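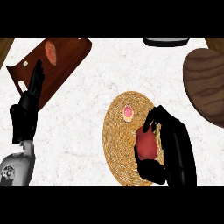 Cured meat on a wooden cutting board. Labels on sliced products sold in Gostville will have to show a slicing date from May.

Gostville to require slicing dates on deli meat

2024-03-23

Shops in Gostville that slice cured and cooked meat on the premises will have to print the date of slicing on every package from May, under a food labeling rule approved by the town council.

The rule covers ham, salami, dry-cured pork and similar products cut from a whole piece and wrapped for sale at the counter or from a self-service case. Meat sliced and sealed at a licensed plant is exempt, as is anything cut to order and handed directly to the customer.

At present, stores are required to show only the use-by date of the original piece. That date is set for an unopened product and does not take into account handling after the casing is removed, according to the town's food inspection office.

"The use-by date on a whole ham tells you very little about a slice that was cut from it last week," said Lemlem Wolde, who heads the office. "We want the label to carry both."

Under the new rule, sliced product must be kept in a refrigerated case and removed from sale no later than seven days after slicing, or on the original use-by date if that comes first. Shops must also keep a written log of slicer cleaning and make it available to inspectors on request. Logs are to be held for 12 months.

A first violation will bring a written warning. Further violations carry a fine of $400 each.

The requirement applies to independent butchers and to supermarkets, including the Aveo store on Brunner Street, which operates the largest deli counter in town. Most label printers already in use can add a second date line through a settings change, the inspection office said. Shops without a printer may write the date by hand in permanent ink.

Gadisa Abdella, who owns a delicatessen near the rail station, said the labels were a minor matter but the log would take staff time.

"We clean the slicer several times a day as it is," he said. "Writing it down each time is the new part - and it has to be done during the lunch rush."

Abdella asked the council to allow a single daily entry for shops with one slicer. The request was not adopted, but the council agreed to review the log format after the first inspections.

Neighboring Sornbridge has a similar rule for sliced cheese and is considering extending it to meat. Printed copies of the Gostville rule and a sample log sheet are available at the inspection office counter.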